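Farkas 301 Quilt Rack
Made by Kemen – sold in our Vistside shop and by mail

Item: 301
Finish: oiled beech
Rails: 4
Added to the shop: November 2022

If you own more quilts than beds (welcome, you're among friends!), you know the pile. It starts on a chair, moves to the top of the closet, and then one day you need the one at the very bottom and the whole lot comes down on your head. The Farkas 301 is the rack we'd been wanting for years, and we're so happy to finally have it on the floor.

It was drawn by Szabolcs Simon, who used to build drying racks for a weaving mill and clearly never got over how badly most of them treat cloth. His rails are fat and fully rounded, so a folded quilt hangs over a wide curve and doesn't pick up that hard crease down the middle. The rails are staggered too, each one a little forward of the one above, and you can pull out the quilt you want without dragging its neighbors along. We have hung everything on ours, from a thin summer coverlet to a wool-filled monster that takes two people to fold, and it stands there like a rock.

The seasonal quilts are where it really shines. A holiday quilt only gets a few weeks on the bed, and it's a shame to hide it in a bin for the rest of the year when it could be hanging where people can enjoy it.

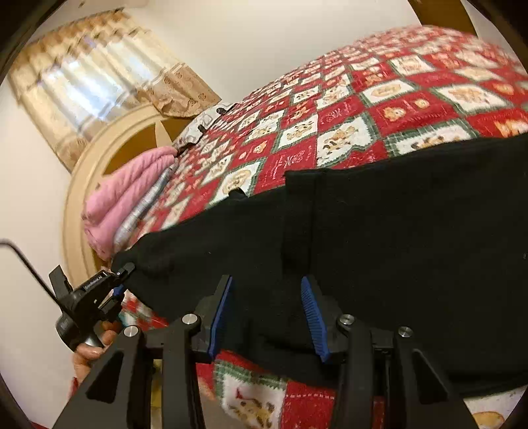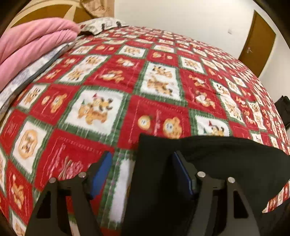 Red-and-white Christmas patchwork on the bed.

Setting it up
The rack comes flat in one box with 9 bolts and a hex key. The side frames are already glued, so all you do is add the rails and the foot bar. Leave every bolt a little loose until the last rail is in, then tighten from the bottom up. On carpet, use the wide feet; on bare floors, swap in the felt ones (both sets are in the box).

Wood and finish
The beech is sanded very smooth and gets two coats of Jusent oil, with a week of drying after the second. It still has a faint nutty smell when you open the box – lovely, but let the rack air out for a couple of days before you hang anything pale on it. Wipe it with a dry cloth now and then. If a rail gets scuffed, a dab of the same oil and a soft rag will bring it back.

Folding tips from the shop
Fold with the backing out if the rack stands near a window, as reds fade fast in direct sun. Change the fold line every couple of months: thirds one time, halves the next. And put the heaviest quilt on the lowest rail, please!

Spare parts
Single rails, bolts and both kinds of feet can be ordered one at a time. Rails made before April have a slightly shorter peg, so tell us when you bought your rack and we'll send the right one.

Also from Kemen: Farkas blanket ladder, Farkas wall rail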